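Agathe Bailly is up to her elbows in flour paste when I arrive, and she waves me in with a strip of newspaper stuck to her wrist. There are crowns on every shelf. Cardboard crowns, paper crowns, one made from the lid of a paint can, and a huge lopsided thing that she says is for a goose.

"Everybody in Nandholm gets to be king for 20 minutes," she says. "Then you have to hand it over. That's the whole piece, really. You can explain it to a kid in one breath."

The piece is called Sovus, and it happens in March on the strip of grass behind the old ferry ramp. Anyone who turns up can be crowned. You get a robe, a stool and the right to pass one law, which the crowd has to obey until your time runs out. Last year's laws included walking backward, a ban on the letter T and a tax payable in buttons. I was there for the button tax and I loved every second of it!

I ask where it came from, and she laughs and blames a parade. She had moved to town the winter before, and a minor dignitary was coming to open the new footbridge. The road was closed from seven in the morning. "I had to walk my bike the long way to work, in sleet, for a man who waved for maybe a minute. And I thought, well, I can wave. My neighbor can wave. Let's all have a go." 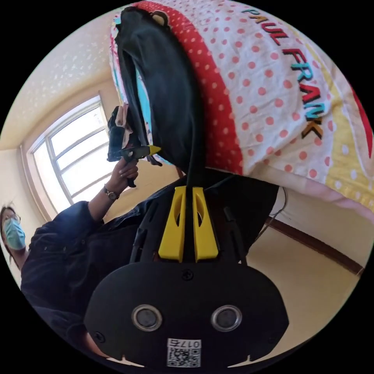 The first year she had five kings and one crown, held together with tape. Now people book their reign months ahead, and the crowd has grown to up to 900. She keeps every law in a green ledger, and we spend a happy half hour reading it aloud. Some are plain silly. Others are sharp - a retired bus driver decreed that the landlords present should stand in the rain for the length of his rule, and two of them did.

Is it political? "Of course it is," she says. "But I don't put that on the poster. You put on a paper hat, people bow to you, and it feels wonderful for a bit. Then you take it off and wonder about the people who never do."

The money side is small and cheerful. A sale of retired crowns at the Vahidi bakery brought in 1,963, enough for paint, glue and the brass trio that plays each monarch on and off. The trio's leader wrote them a fanfare that falls apart halfway through, on purpose, and it gets a cheer every time.

Next she wants to take it upriver to Jovier, where there's a real castle with a real gift shop. She has written to ask about the lawn and hasn't heard back.

"If they say no, we'll do it in the parking lot," she says, and goes back to the goose.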